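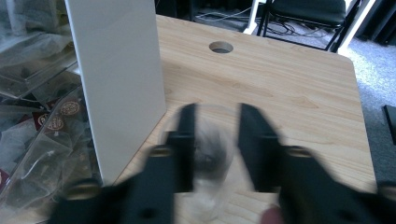
Cornmont to move to blended water supply

Thursday, January 14, 2016

Properties in the northern half of Cornmont will begin receiving a blend of borehole and reservoir water before the end of January, after the last section of the new transfer main passed its pressure test. The change affects 2596 addresses, most of them north of the railway line, and will be phased in over eight weeks.

At present the whole town is fed from the chalk boreholes at Mill Lane, which give a hard water with a steady mineral content all year. Under the new arrangement the northern zone will take its supply from a mixing chamber at the Hill Road service reservoir, where borehole water will be combined with treated surface water brought in from the west. The southern zone stays on borehole water alone and customers there should notice no difference.

The work has been carried out by Wundex, which holds the mains renewal contract for the district. It has laid a 500 mm ductile iron main along the old haul road and built a new valve house beside the existing reservoir compound. Flow control valves were supplied by Bañez, and the telemetry that reports flow, pressure and turbidity to the control room runs on the Lokus system already used at the boreholes.

Why the supply is changing

The Mill Lane licence allows a fixed daily volume to be taken from the chalk. In dry years the boreholes have been worked close to that limit from early summer until well into autumn, and the level in the observation well has been slow to recover. Adding a second source lets the pumps be rested in rotation and gives the town some cover if one borehole has to be taken out of use. Until now a fault at Mill Lane has meant drawing on storage and little else.

Storage is also being increased. A new balancing tank of roughly 1000 cubic metres has been built alongside the service reservoir. It will be filled overnight, when demand is low, and drawn down through the morning peak. The older tank remains in use but will be drained and inspected in the spring, which was not possible while it was the only one on the site.

The scheme was first put forward as a straight swap, with the northern zone moved entirely to surface water. That version was dropped after trials showed that the shift in alkalinity would be too large to make in one step. Pipework that has carried hard water for decades builds up a scale on its inner wall, and a sudden change to a softer supply can disturb it. Blending keeps a proportion of borehole water in the mix at all times. The ratio will start low on surface water and be raised week by week, with samples taken at fixed points in the zone before each increase.

What customers may notice

Hardness in the northern zone will fall from the hard band into the moderately hard band once the final ratio is reached. In practice this means slower build-up of scale in kettles and on shower heads, and less of the white film left when a glass is allowed to drain dry.

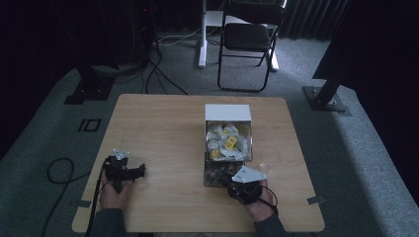

Soap and washing powder will lather more readily, so smaller doses can be used. Dishwashers with an adjustable softener should be reset to match the new hardness, but not before the eighth week, as the figure will move during the phasing period. The maker's handbook gives the setting for each hardness range. Those with a plumbed-in softener that regenerates on a timer may wish to lengthen the interval. Metered units adjust to volume used but still need the inlet hardness entering by hand.

Some change in taste is likely. Surface water and groundwater differ in mineral content and in temperature, and the blended supply will be colder in winter and a little warmer in late summer than water straight from the chalk. The chlorine residual leaving the reservoir will be held at its present level. A jug kept in the fridge for an hour or two with a lid on will lose most of any chlorine taste, and should be used within the day.

Cloudy water is possible in the first few days after the valves are opened. If it clears from the bottom of the glass upwards it is dissolved air coming out of solution and is harmless. Brown or orange water points to disturbed deposits in the main. It should be run from the cold kitchen tap until clear, and hot taps and washing machines should be left alone in the meantime. If it has not cleared after an hour of intermittent running, the fault should be reported by telephone so that the nearest hydrant can be flushed.

Keepers of fish and users of home dialysis equipment have been written to separately. Aquarium owners are advised to test pH and carbonate hardness before each water change during the phasing period and to make smaller changes than usual. Home brewers who adjust their water for particular styles will need fresh figures, and these will be posted on the zone page once the blend has settled.

Timetable

The first flow through the new main will be at night, at a low rate, with the discharge run to waste at the washout on the haul road until turbidity and bacteriological samples are clear. Only then will the inlet to the mixing chamber be opened. The opening ratio will be held for a full week.

If any sample point returns a result outside the agreed band for iron, lead or turbidity, the ratio will go back to the previous step and be held there until two sets of results are clear. The eight-week period assumes no such pause. The programme has some slack at the end and a delay of a week or two would not affect the tank inspection.

Lead is being watched with particular care. A number of houses in the oldest streets off Station Road still have lead service pipes on the customer's side of the stop tap. Orthophosphate is already dosed at Mill Lane to limit the amount of lead that dissolves, and a second dosing point has been added at the mixing chamber so that the level is kept constant whatever the ratio. Owners who do not know what their pipe is made of can check where it enters the house, usually under the kitchen sink or beneath the stairs. Unpainted lead is dull grey and shows bright metal when lightly scraped. The utility will replace its own section of pipe free of charge when the owner replaces theirs.

Roads and access

All trench work on the haul road is finished and the surface has been made good as far as the allotments. Temporary lights will remain at the Hill Road junction until the chamber cover there has been reset. The footpath behind the reservoir stays closed while the fence is put back and the topsoil spread, with the signed diversion by way of the recreation ground still in force.

Pressure in the northern zone should be slightly higher than before at peak times, chiefly in the upper streets, where complaints of weak flow in the mornings were part of the case for the scheme. Combination boilers in those streets have at times failed to fire for lack of flow. The new pressure reducing valve at the foot of Hill Road will keep lower-lying properties within their existing range. Anyone with an old storage tank in the loft should check that the float valve closes fully and that the overflow is clear - worn washers that hold at low pressure can begin to weep when it rises.

Charges are not affected. The cost of the main and the tank falls within the current investment period and has already been allowed for in bills.

Water quality results for both zones will be listed by postcode, with the northern zone shown separately from the date the blend begins. Hardness will be given in milligrams per litre as calcium carbonate and also in Clarke and German degrees, as dishwasher makers use all three. A leaflet with the start date for each street is being delivered this week, and copies are held at the library and the council offices.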